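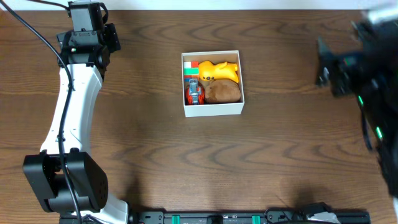 Guadalupe Maldonado wrote overnight that the recordings from the spring series ought to be left as they are, with the system sound on and the microphone off, and captions added later. She had watched 7 of them on a tablet and found the spoken notes harder to follow than the clicks and chimes of the program itself. Her message was copied to the Alten office and to Mutcombe, and it was entered in the training log before the morning call.

The department's position remains that spoken notes are to be kept. The written instructions issued in December state that each screen recording shall carry a voice track, and that the voice track shall be saved as a separate file. It is this second point that has not been observed. Of the 66 recordings now held on the shared drive, only 61 have a separate voice file. The others were exported with both tracks merged, and the speech in them cannot be lowered without lowering everything else.

The morning was given to the merged files. Groltel, the recording program adopted for staff training, keeps the original project for a set period and then clears it from the local disk. Two of the project folders were found on the machine in the second office and were opened without difficulty. The tracks were separated and exported again under the same names, with the letter B added. The remaining three will have to be recorded a second time. They cover the leave request form, the change of address form, and the first half of the expense claim. The expense claim was due to be redone in any case, as the form has gained a page.

A request was received from Brøndum for permission to record at a lower frame rate. Staff there report that the upload takes most of an afternoon and often fails near the end. Permission was granted for recordings in which only forms and menus appear. It was not granted for the mapping lessons, where the pointer moves quickly and the lines must be followed by eye. The reply was sent before lunch and a copy was filed under Standards.

In the afternoon the notification problem was taken up again. A calendar reminder is visible in the lesson on shared folders, in the upper right corner of the screen, for the length of one sentence. It shows a meeting title and nothing private. The department has nevertheless decided to withdraw the lesson until that portion can be cropped. All presenters are reminded to turn on the quiet setting before they begin, to close their mail, and to record the program window only. The third instruction would have prevented the matter entirely, and it will be moved to the top of the sheet.

Ms. Maldonado's point about captions was considered at some length. At present captions are produced by the program and corrected by the presenter, and the quality varies a great deal. The word "field" was rendered as "filled" throughout one lesson and was not corrected. It was agreed that a second person shall read the captions before a lesson is released, and that the reader shall not be the presenter. Mutcombe has offered to take the first batch of 7. A reply was drafted to Ms. Maldonado thanking her for her remarks, confirming that the voice track will stay, and informing her that viewers will be able to mute it once the separate files are in place.

The drive was backed up at the close of the day. The merged originals have been kept for now in a folder marked Old, which is not to be linked from the training page. The new sheet for presenters is to carry the heading February 2025 and will be sent out after the Alten office has read it. The microphone in the second office still produces a faint hum when the lamp is on. A replacement cable has been ordered.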